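Unit 4: Looking at a product before you buy
Handout for the service robots module

The product this week is the Lalter, a two-legged robot with two hands, sold by Brodalen as a complete kit. The kit includes the robot, a charger, a spare set of finger pads and the Zilent control software. The maker offers it for light fetching and carrying in homes and small shops.

Read pages 4 to 20 of the product guide before the session. Skip the section on network set-up.

The task we use for the review is a plain one. There is a basket with an item in it, beside a low white cabinet. Both are ordinary household things and neither has been altered to suit the robot.
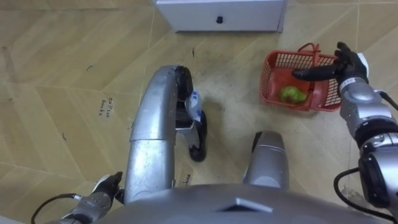

Fig. 1. Right hand at the rim of the basket, green item inside.

Note how low the basket is. A reach to floor level puts the knees and feet into the robot's own view, and the software has to plan the arm's path with the legs in mind. The guide covers this under "Near-body reach".

Holding a basket by its handle is a separate skill. The weight hangs below the fingers and can swing, and the contents can shift.
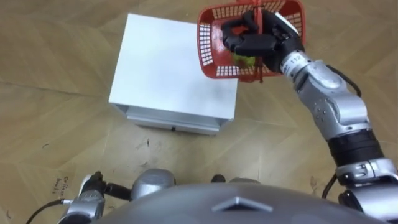 The guide gives one figure for load and does not say whether it applies to a hanging load. Write down what you would ask the seller about this.

For your review, cover grip, reach, cables and support. The support plan is sold separately by Đoàn, order code 1116. Limit: 478 words. Hand in by noon.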